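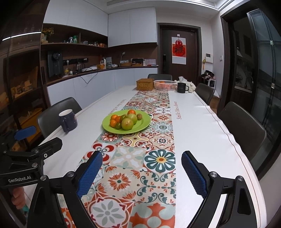 From: So-ying Yeh
To: Lastberg Hall tables and teas list
Date: April 22, 2026
Subject: Re: cloths for the long tables, and what goes on them

Quick one, on my lunch, so excuse spelling. Replies under Bleddyn's bits.

Bleddyn Pumphrey wrote:
> Can we settle the cloths before the spring tea? Last September we had three
> different lengths and one that smelled of the shed. I'd be happy with plain
> white throughout, they boil wash and you can get them anywhere.

Plain white would be fine by me but it does look like a hospital. The one I'd go for is white with the patchwork strip down the middle, flowers and tiles, orange and teal and red. "Smile like a flower" written along the side in pale red. Yes I know, Mervin, you'll groan. But the writing is faint and the white either side means plates and mugs still have somewhere plain to sit. It covers a long dining table, which is the main thing. Wavy edge with brown stitching so please NOBODY trim it to fit.

Washing: 40, no bleach, out of the machine straight away or the creases set. Iron the back. I've not tried getting tea out of one yet so can't promise.

> Also food down the middle or all at one end? Edgardo says one end, I say the
> queue last time went out of the door.

Middle for fruit, end for everything else. Small plates of mixed fruit on the strip, one every few places, so people can reach without getting up. I like the lime green plate for this, wide rim, nothing rolls off. Little oranges grouped together, a couple of the bigger yellowy green ones, then small oval ones tucked in where theres a gap. Don't pile it high, single layer is plenty and you can see if something has gone soft.

Spare fruit in the white slatted basket at the far end, next to the woven box with the lid. Whoever is on teas can top up the plates from there.

> And who is bringing mugs? The hall ones are chipped and there are only 19.

I can do some of the dark navy ones, white inside. Siu-ming, have you still got yours from the Ellari do? Mixed colours is fine. Would rather mixed than paper cups.

> Budget?

Not much. Lui's on the corner will do us fruit at cost if we order by the Friday before. Two cloths to buy, if everyone agrees on the pattern. If you don't, say so by the weekend and say what you'd have instead, "not that one" is no use to me.

Edgardo, could you measure the second table? I have the first written down somewhere but I think the other is a bit shorter, and I don't want the cloth hanging on the floor at one end for people to tread on. Length and width, and how far it is down to the seats.

Must run, back at my desk after 2 if anyone needs me

So-ying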